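2025-08-31
Notebook, bench 2, Gratetport
Task: kitchen jars into rack

Wian Magagula asked me last week if a machine can already put away the shopping. I answered "almost" and then I was not happy with my answer, so today I write down what I think after the jar work.

The task is simple to say. Take jars with wooden lids from the table and put them on the low shelf of the black rack. My mother does this while speaking on the telephone. For the hand grippers it is a slow job, and for the policy it is slower still.

Numbers from the log: 209 demonstrations are kept, 18 thrown out. The thrown ones are mostly from May, when we still used the old finger pads from Trivley. After training, 50 trials on the arm. I will not write the success rate here before Wian has checked the scoring, as we do not agree on what to do with a jar which stands on the shelf but is turned against the leg.

What goes well: finding the jar, closing on it, lifting. Also the lid is a good thing to aim at, it is round and pale and the policy finds it even when the light is changed.

What goes badly: the entrance to the rack. The jar must go in between the legs at a low height. If the gripper comes from too high, the upper rim is in the way. If it comes low, the wrist is near to the table. A person corrects this without thinking. In the demonstrations I can see my own small corrections, every time a bit different, and I suspect the policy takes the average of them and touches the leg.

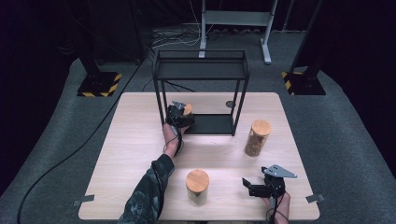 Left gripper at the front left corner of the rack, right one open. Two jars still on the table.

Question for myself: should the right hand do something? I kept it waiting near the table in many episodes. Perhaps it teaches the policy to wait also. Tkachenko's note says to give the idle hand a fixed parking place. I will try it.

My opinion for today: tidying jars in one known rack, yes, soon. Tidying a kitchen, no. Change the rack for the Drustutar one and we start again nearly from zero.

To do:
- episode 2488, check the time stamps, left and right do not match
- ask Wian about the scoring of turned jars
- record a new set with slower entrance, same height each time
- cable on left wrist, shorter loop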